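Tuvotero Room Thermostat
Installation and Set-up Guide
Section 4: Fitting the wall unit and pairing it with the receiver

Read this section through once before you start. You will need a small crosspoint screwdriver, a pencil, a spirit level and the bag of fixings supplied with the wall plate. The receiver must already be wired in by a qualified electrician, as set out in Section 3.

CAUTION: Switch off the boiler at the fused spur before opening the receiver cover. The wall unit runs on two AA batteries and carries no mains voltage, but the receiver does.

4.1 Choosing a position

The thermostat measures the air around it, so a poor position gives poor heating. Choose an inside wall in a room you use every day, at about chest height. Keep it away from:

- radiators, hot pipes and chimney breasts
- direct sunlight, including low winter sun through a side window
- outside doors and stairwells
- televisions, table lamps and large speakers
- curtains or shelves that would stop air moving past it

Do not fit the wall unit in a room where the radiator has its own thermostatic valve, unless that valve is left fully open. The two controls will work against each other and the boiler may run for long periods.

Note: In older houses with thick stone or brick walls, test the signal before drilling (see 4.3). Our test house, a terrace built in 1911, needed the receiver moved to the other side of a chimney breast before the signal would hold.

4.2 Fitting the wall plate

1. Press the tab on the underside of the wall unit and lift the plate away from the back.

2. Hold the plate against the wall with the arrow pointing up. Check it with the level and mark the top two holes.

3. Check for hidden cables and pipes with a detector before you drill.

4. Drill the holes, push in the wall plugs and fix the plate with the screws supplied. Tighten by hand. A power driver can bend the plate, and the unit will then not clip on properly.

5. Leave the wall unit off the plate for now. You will need to carry it during pairing.

If you do not want to drill, the plate can be slotted into the Nurnus table stand, sold separately. Put the stand on a level surface and keep it in the same place. Moving it from room to room will upset the heating times the unit has learned.
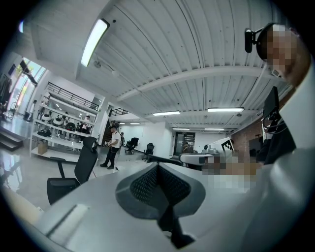 4.3 Pairing

The wall unit and receiver are often paired at the factory. If the green light on the receiver is steady, go straight to 4.4.

1. Turn the power to the receiver back on. The light will flash amber.

2. Put the batteries into the wall unit, matching the marks inside the compartment. Do not use rechargeable batteries.

3. Hold down the button on the receiver until the amber light flashes quickly. The receiver will now search for up to 90 seconds.

4. On the wall unit, press MENU, choose LINK and press the dial once.

5. Wait for the green light. The wall unit will show OK and then the room temperature.

6. Take the wall unit to its plate and leave it there for a few minutes. If the green light stays on, clip the unit into place. If it goes back to amber, try another position.

Note: The first temperature shown may be too high if you have been holding the unit. Leave it on the wall before judging the reading.

4.4 Setting the limits

The highest temperature the unit will ask for is set to 26 degrees at the factory. To change it, press MENU, choose LIMITS and turn the dial. Press the dial to save - the setting is lost if you let the screen time out.

Frost protection is always on and cannot be removed from the menu. If the house will be empty in February or any other cold month, leave the boiler and receiver switched on.

4.5 If pairing fails

Amber light still flashing: move the wall unit closer to the receiver and repeat 4.3 from step 3.

No light at all: check the fused spur. If the spur is on, call your electrician.

Screen shows E2: the batteries are low or fitted the wrong way round.

Screen shows OK but the boiler does not fire: turn the dial well above room temperature and wait. Some boilers delay before lighting.

Section text: Merle Fairweather. Checked: Aníbal Tavares. Last revised August 17, 2019.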